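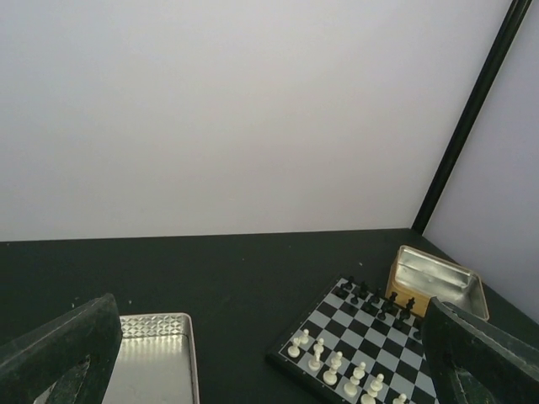

Travel Chess Sets: Frequently Asked Questions

Reading time: 3 minutes

The following answers concern the magnetic chess sets held in the Skonevness games collection. Members are asked to read them before submitting a loan request.

Who may borrow a set?

Any registered member of the Skonevness reading rooms may borrow one magnetic set at a time. Guests may use the sets on the premises but may not remove them from the building.

How long is the loan period?

Sets are issued for 34 days. A loan may be renewed once, provided that no other member has placed a request. Sets borrowed in March are due back before the spring inventory regardless of the date of issue.

What should a complete set contain?

A complete set consists of one board and 32 pieces: 16 white and 16 black. Each side has one king, one queen, two rooks, two bishops, two knights and eight pawns. Members should check the contents at the desk before signing for the set.

How are the king and queen told apart on a small set?

In most sets the king is the tallest piece and carries a cross. On the smallest boards the difference in height is slight, and the top of the piece is the more reliable guide.

What happens if a piece is lost?

Please report the loss when the set is returned. Replacement pieces are ordered through Brostora and matched by size and color. Members are not charged for the first missing pawn. Any other piece is charged at the current replacement rate, which is posted at the desk.

A piece no longer holds to the board. Can it be repaired?

In many cases the magnet or the felt in the base has come away and can be refitted. Do not use household glue, as it may mark the squares. Return the set with a note stating which piece is affected.

How should the board be cleaned?

Wipe the squares with a dry, soft cloth. Water must not be used on folding boards, where it may enter the hinge.

May the sets be used in tournaments?

The small sets are intended for travel, study and casual play. Groups requiring full-size equipment should apply for the Dreton sets, which are reserved under a separate form.

Can the collection accept donated sets?

Yes. Complete sets in playable condition are welcome. Incomplete sets are accepted only when the pieces can serve as spares.

Shared 483 times | 34 comments

Contact: Games Collection Desk, Skonevness | © Skonevness Reading Rooms. All rights reserved. | Back to top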